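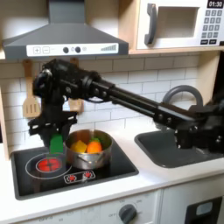 We got to the Drovo open day a little after it started, having driven past the turn twice, and Lucyna Jasińska was already at the door handing out paper visitor badges. Drovo makes children's furniture and play things, and I had been meaning to go ever since my sister bought one of their Baran stools in February and wouldn't stop talking about it.

My favorite stop by far was the play kitchen. I am a grown woman and I wanted it for myself! The countertop is white with a glossy black stovetop set into it, and the burner has a red coil printed inside a thin white ring, so it looks as if somebody has just switched it on. There is even a tiny label at the front with two little red burners on it, just like the one on my stove at home. The pot is metal (I had expected plastic) with a rolled rim and a small side handle, and there were toy vegetables in it, yellow and orange with a bit of leafy green peeking out. Next to the stove comes a dark gray sink, and the faucet has a lovely tall curve to it.

Leokadia Wasilewska, who led our group of 11, told us she had drawn the faucet 20 times before she was happy. She was very patient with my questions, and I had a lot of them.

Afterward there was coffee and poppy seed cake in the Cletent room upstairs, where the fabric samples are kept. The next open day is in the fall, and parking is behind the building.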